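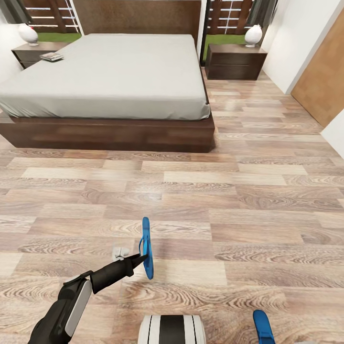
Quick notes on running the Moltton pick-up test in sim. Set 300 episodes, 6 seeds. Leave the rest on defualt.

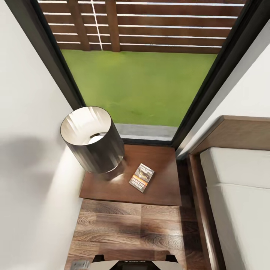
Camera pitch matters most. Tip the view down too far and the policy loses the far wall. Keep some clutter in, eg the lamp and paperback on the nightstand, or scores come out flattering.
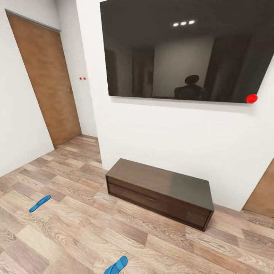
Then train. 270 good runs was enough for us, more didnt help. Check grasps from the wrist view before you log anything.
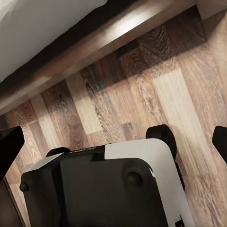 Gripper over the floor, fingers apart.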